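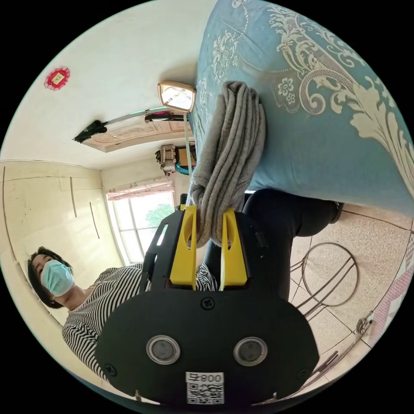 Figure 2. Hand-held gripper closed on a gray towel at the bedside.

2.4 Planning the Gripper Order

1. List the fabrics to be handled. Enter towels and knitwear on separate lines of the Ferham order sheet.

2. Order grippers in pairs. One operator uses 2 units.

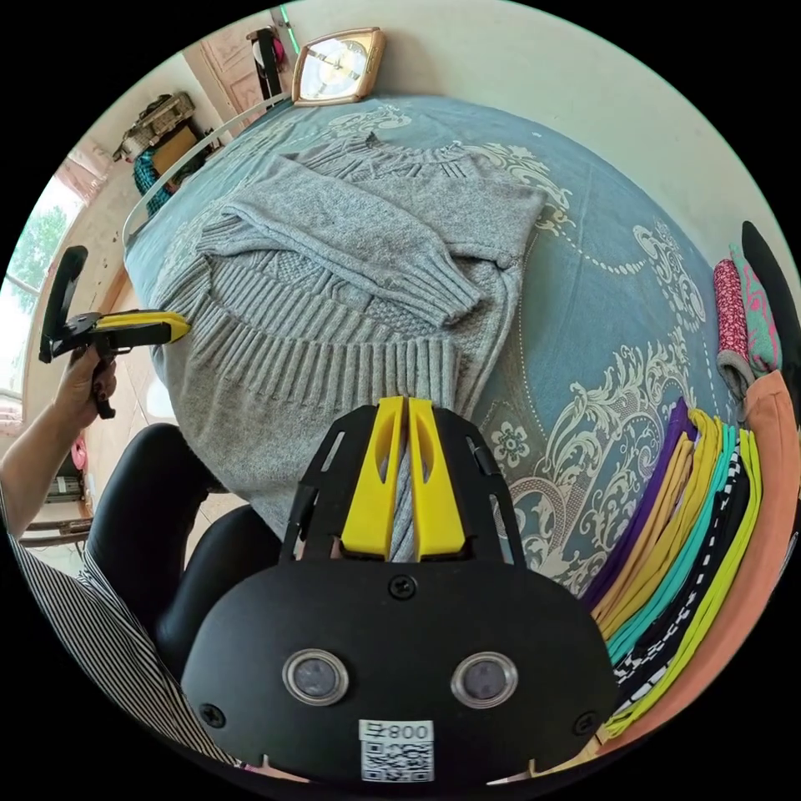
3. Add spare finger sets: 4 per pair of grippers.

NOTE: Fingers and housings are priced separately.

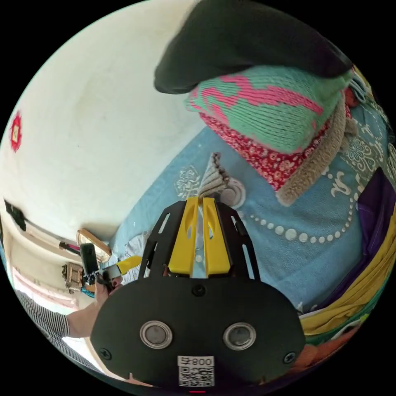 4. Set aside 20 percent of the equipment budget for repairs and shipping.

CAUTION: Do not mix Ferham and Brurker fingers on one unit.

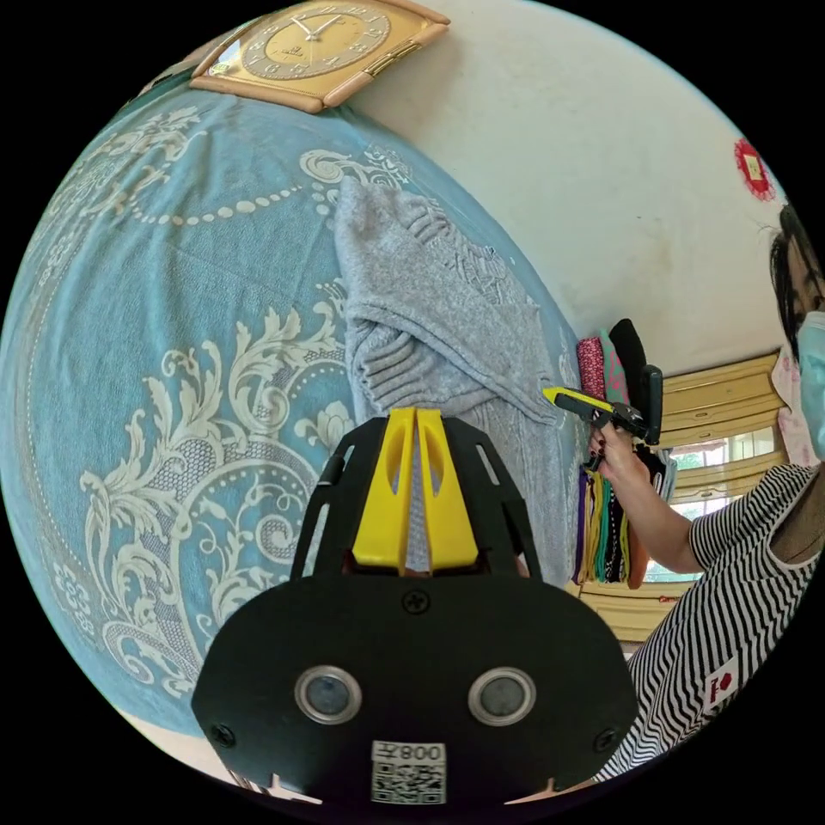

5. Allow 40 days for delivery. Send the completed sheet to Nazareno Amato for approval.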